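Suka cell: progress report to the Stadari Fund
15 November 2025

The last report ended in May with the cell bolted down and a cheerful forecast. The cell is still bolted down. What follows concerns the forecast.

The purpose of the grant was to get one arm taking reusable parts out of old desktop computers without a technician at its elbow. Memory modules come first, as they are worth the most for their size and are held in by two latches a child could open. The arm is not a child, and has needed more help.

Most of the summer went on the gripper. The fingers supplied by Pillai are good ones, but a little play had crept in at the left-hand bracket, and by the time it reached the fingertips it was enough to miss a latch completely. We stripped the gripper, cleaned the mating faces, refitted the bracket screws with thread lock and marked each head with paint so that any movement shows. Checking the paint now takes place every morning before power-on, and has so far been the most reliable process in the building.
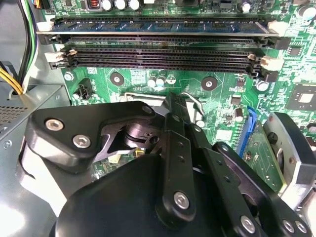 The wrist camera was the next thing to sort out. Its calibration used to be redone when somebody felt uneasy. It is now redone every 400 cycles, or after any knock, whichever arrives first, and in June it was always the knock. We have since slowed the final approach and set a lower force limit, so that when the fingers meet something they shouldn't, they stop and wait – previously they pressed on with great confidence.

Cables remain a nuisance. The Irnier fixture holds a case squarely enough, but it has no opinion on where the wiring goes, and a loose bundle can hide a latch from the camera. For now an operator tucks the wiring aside before the cycle starts. We had hoped to be rid of this step by autumn and have stopped naming seasons.

In the latest trial run the cell was given 52 cases and cleared the memory from all but 2. Both failures came from latches that had stiffened with age, and both ended in a clean stop with nothing broken. The target agreed with the Fund is 95 per cent over a full week of running, which we have not yet attempted.

Spending is within budget, apart from spare fingertips, where we were optimistic. We would like to move up to 400 pounds from the travel line to cover a second set and a proper torque driver. The present driver is borrowed, and its owners have begun to ask after it.

Next period: the full-week run, a written maintenance sheet that a new operator can follow, and a first try at expansion cards. The cards have a latch as well.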